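수업교구론 3주차 강의노트
기호 큐브의 재질, 표기, 바닥면

1. 범위
이번 주는 면마다 기호가 표기된 소형 큐브를 다룬다. 눈의 수로 값을 나타내는 일반 주사위는 지난주에 끝냈으므로 제외한다. 교재 2장 후반부와 함께 읽을 것.

2. 용어
정면: 관찰자를 향한 수직면.
윗면: 바닥과 평행한 상부 면. 굴림 활동에서는 윗면만 값으로 읽는다.
측면: 정면과 윗면을 제외하고 시야에 들어오는 수직면.
기호: 숫자, 문자, 연산 부호를 모두 포함한다. 점으로 된 눈은 포함하지 않는다.

3. 색과 가독성
기호의 판독은 바탕색과 기호색의 명도 차이에 좌우된다. 황록, 노랑, 연두 계열 바탕에 검정 기호를 쓰면 명도 차이가 커서 책상 건너편에서도 읽기 쉽다. 남색이나 보라 바탕에는 흰색 기호를 쓴다. 빨강 바탕에 검정 기호는 조도가 낮은 교실에서 오독이 늘어나므로 피한다.
무광 표면은 천장 조명의 반사를 줄인다. 표면이 무광이어도 기호의 도료에 광택이 있으면 각도에 따라 획 일부가 밝게 뜰 수 있다. 검수할 때는 큐브를 돌려 가며 두 방향 이상에서 확인한다.

4. 방향이 있는 기호와 없는 기호
더하기와 곱하기는 45도 회전하면 서로 혼동된다. 빼기 기호는 180도 회전해도 같은 모양이지만 90도 회전하면 숫자 1이나 세로선으로 읽힐 수 있다. 6과 9는 밑줄 또는 점으로 구분한다. 한글 자모도 같은 문제가 있다. ㅏ와 ㅓ, ㅗ와 ㅜ는 180도 회전으로 서로 바뀌며, ㅡ와 ㅣ는 90도 회전으로 바뀐다.
가로획 하나로 된 기호는 기울기에 특히 민감하다. 획이 모서리와 평행하지 않으면 큐브를 바르게 놓아도 기울어진 것처럼 보인다. Plendeck 교구 지침의 허용 기울기는 2도이며, 수업용으로는 이 기준을 그대로 적용한다.

5. 모서리
모서리가 각지면 잘 구르지 않고 바닥재에 눌린 자국을 남긴다. 둥글림이 과하면 멈추는 시간이 길어지고 책상 밖으로 나가는 경우가 많아진다. 저학년용은 약하게 둥글린 모서리를 표준으로 한다.

6. 바닥면
바닥재는 코르크, 펠트, 고무, 목재 상판을 비교한다. 코르크는 마찰이 적당하고 충돌음이 작다. 알갱이 무늬가 있으나 색이 갈색 계열로 고르기 때문에 밝은 색 큐브와 잘 분리된다. 펠트는 가장 조용하지만 보풀이 생긴다. 고무는 튀어 오름이 크다. 목재 상판은 소음 때문에 모둠 활동에 맞지 않는다.
Hakbridge 실습실의 비교 기록에서 큐브가 판 안에서 멈춘 비율은 코르크가 거의 78퍼센트로 가장 높았다. 던지는 높이를 통제하지 않은 기록이므로 순위만 참고한다.

7. 관찰 각도
비스듬히 내려다보면 윗면의 기호는 앞뒤로 눌려 보이고 측면의 기호는 좁은 띠로 압축된다.

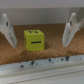
따라서 값을 읽는 학생은 판의 바로 위에서 윗면을 확인해야 한다. 맞은편 학생이 부르는 값은 기록하지 않는다. 정면의 기호가 크고 뚜렷할수록 그것을 윗면의 값으로 잘못 읽는 사례가 나오므로, 첫 활동 전에 윗면을 손가락으로 짚게 하는 절차를 넣는다.

8. 보관과 관리
기호 면은 마른 천으로 닦는다. 알코올은 도료에 따라 획을 번지게 하므로 한 면에 먼저 시험한다. 코르크판은 세우지 말고 눕혀서 보관한다.

과제
Clatbridge 교구 목록에서 기호 큐브를 하나 골라 3절과 4절의 기준으로 평가한다. 분량은 A4 2쪽 이내, 회전에 따른 혼동 쌍을 표로 첨부할 것.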